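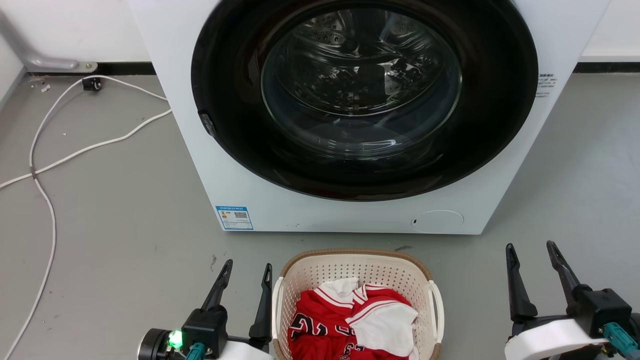 그는 인터뷰를 시작하자마자 기대치부터 낮춰 달라고 했다. "빨래를 해 주는 로봇이라고 쓰시면 곤란합니다. 아직 빨래를 해 준 적이 없어요." 동네 공동 작업실 '미트로트베르크(Miltodberg)' 회원인 그는 지난 7월부터 집 다용도실에서 양팔 로봇을 만들고 있다. 프로젝트 이름은 '아로요'. 세탁기 문을 열고, 바구니 속 옷을 집어넣고, 문을 닫는 것까지가 목표다. 세제와 건조는 처음부터 뺐다.

나는 이런 이야기를 꽤 들어 온 편이다. 집안일을 없애겠다는 기계는 대개 집안일을 하나 더 만든다. 그렇게 말했더니 그는 반박하지 않았다. "맞는 말이에요. 지금은 제가 손으로 넣으면 1분도 안 걸릴 일에 주말을 통째로 씁니다."

팔은 집에서 조립했고, 흰색 받침 부품은 작업실 프린터로 뽑았다. 그리퍼는 검은 손가락 두 개가 평행하게 벌어졌다 오므라드는 단순한 형태다. 사람 손처럼 생긴 것을 쓸 생각은 없었느냐고 물었다. "손가락 다섯 개짜리는 보기에 좋죠. 고장 날 곳도 다섯 배고요. 옷은 집게 두 개로도 집힙니다. 문제는 집은 다음이에요." 얇은 티셔츠는 한 장만 잡아도 옆의 것이 딸려 오고, 두꺼운 옷은 바구니 벽에 걸린다고 했다. 그래서 요즘 연습은 바구니에 운동복 한 벌만 넣고 한다. 빨간색과 흰색이 섞이고 등번호 같은 큰 숫자가 박힌 옷이라 카메라가 구겨진 모양을 구분하기 쉽다는 설명이었다.

내 귀에는 쉬운 문제를 골랐다는 말로 들렸다. 실제 빨래 바구니에는 양말과 수건과 뒤집힌 바지가 뒤엉켜 있지 않은가. "그렇죠. 검은 양말은 아예 시도도 안 합니다. 흰 바구니에 빨간 옷이면 조건이 제일 좋은 겁니다. 시연 영상 올리는 사람들도 다 이렇게 해요. 저는 그걸 미리 말씀드리는 거고요."

성적을 물었다. 그가 공책을 펼쳤다. 지금까지 기록한 시도는 180번, 옷이 드럼 안까지 들어간 것은 51번이다. 그중 문까지 제대로 닫힌 것은 11번. 나머지는 옷이 문틀에 걸렸거나, 바닥에 떨어졌거나, 팔이 중간에 멈췄다. "숫자만 보면 형편없습니다. 그런데 초반에는 바구니를 밀어서 넘어뜨리는 게 대부분이었어요." 손잡이 쪽을 건드리지 않도록 양팔의 대기 위치를 바구니 좌우로 벌린 뒤로는 그런 일이 줄었다고 한다. 다만 바구니를 늘 같은 자리에 놓아야 한다. 그 자리를 맞추는 것은 사람이다.

문은 더 골치다. 둥근 문을 당겨 여는 동작에서 손가락이 자꾸 미끄러졌고, 고무를 덧대도 크게 나아지지 않았다. 그는 당분간 문을 직접 열어 준다고 했다. 그렇다면 로봇이 하는 일은 무엇이냐고 묻자 잠시 말이 없었다. "옷을 옮기는 거죠. 60센티미터쯤."

제어 프로그램은 '넨데오'라는 공개 코드를 고쳐 썼다. 작업실에서 몇 사람이 함께 만지던 것인데, 문서가 부실해서 관절 설정을 이해하는 데만 한 달이 걸렸다. 비슷한 팔을 쓰는 '패스소프' 모임의 게시판에서 도움을 받았지만 거기서도 세탁기까지 간 사람은 없었다. 코드 분량을 물으니 자기가 새로 쓴 부분은 1900줄이라고 했다. 절반은 멈추는 조건이다. 힘이 걸리면 멈추고, 카메라가 옷을 놓치면 멈추고, 케이블이 당겨져도 멈춘다.

가족들은 어떻게 생각하느냐고 물었다. "빨래할 때 치워 달라고 합니다." 팔을 접어 벽 쪽으로 밀고 나면 다음 연습 때 보정을 다시 해야 한다. 보정에는 저녁 한나절이 든다.

이쯤에서 나는 왜 계속하느냐고 물을 수밖에 없었다. 그는 배우는 게 많다는, 이런 인터뷰에서 늘 듣는 답을 했다. 그 답이 거짓말 같지는 않았다. 하지만 배움이 목적이라면 세탁기는 핑계에 가깝고, 세탁기가 목적이라면 지금 방식은 너무 멀리 돌아간다. 둘 중 어느 쪽인지 다시 물었다. "올해는 문을 여는 것까지만 해 보려고요. 안 되면 문은 계속 제가 열고요."

다음 연습에는 수건을 한 장 넣어 볼 생각이라고 했다. 색은 아직 정하지 않았다.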